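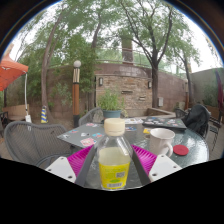

Bottle with the yellow label, deck table, Wednesday.

Deck and outdoor table - working notes
Entry: January, Wednesday, 10:40 a.m.
Kept by: Inès Poulain
Read and initialed: B. Ruiz-Ortega

Purpose of entry. To record the condition and arrangement of the deck at Bruswood before the furniture is re-listed, and to settle where drinks and equipment may be placed while the deck is used as an overflow work area. This continues the entry on the indoor benches by Myfanwy Powell, which should be read first for the numbering system.

1. Round glass table

The table is entered in the register as item 143. The glass is textured and sits within a dark rim. I checked the surface by hand for chips and found none along the side nearest the steps. The far side was not checked, as there were papers on it and I did not wish to disturb the order they were in. To be completed by whoever next clears the table.

The metal legs stand directly on the deck boards. Gizella Tóth has asked whether pads should be fitted. I have no objection, but the pads bought for the Leden room are the wrong diameter and should not be forced on. Please measure before ordering.

2. Items on the table

Laptops are to be kept fully on the glass. The gray one on the left side was over the rim when I came out, and it is the second entry of this kind since the deck was opened to staff. Stickers do not count as identification. An asset tag is required on the underside, and Jihad Shboul holds the spare tags.

Drinks are permitted outdoors. Bottles are to be closed when not in use, and mugs are to be placed on a coaster. The red coaster is the only one I have found; the others in that set may have gone back to the kitchen with the trays.

Loose papers should be weighted or taken in. The picture sheet and the small cards belong with the Siriwan folder and are to be returned there by the end of the day.
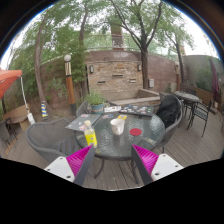 Deck, general view, with the wicker seating and the bistro set.

3. Seating

The gray wicker chairs are to remain with the glass table. They are registered as one lot, item 178, and are not to be lent out singly. The weave on the backs should be brushed dry and never hosed - see the cleaning card from Birnura, which is pinned inside the supply closet. The black jacket left over one of the chairs is to be claimed at the front desk.

The bistro table and its black metal chairs are a separate lot, item 407. The slatted backs need a check for loose fixings. I did not have the correct driver with me.

4. Umbrella and plant

The purple umbrella is to stay furled and against the wall until a base is approved. The quote received was for 2,000, including delivery, and Barrett has sent it back for a second price.

The plant in the teal pot may stay on the table. It needs a saucer under it. Watering remains with Gizella.

Open points
- Far side of glass, chips: not checked
- Leg pads: measure first
- Coasters: ask kitchen
- Item 407, fixings: J. Shboul, with driver
- Light wooden box on the left of the deck: no number found in the register, owner to come forward

I. P.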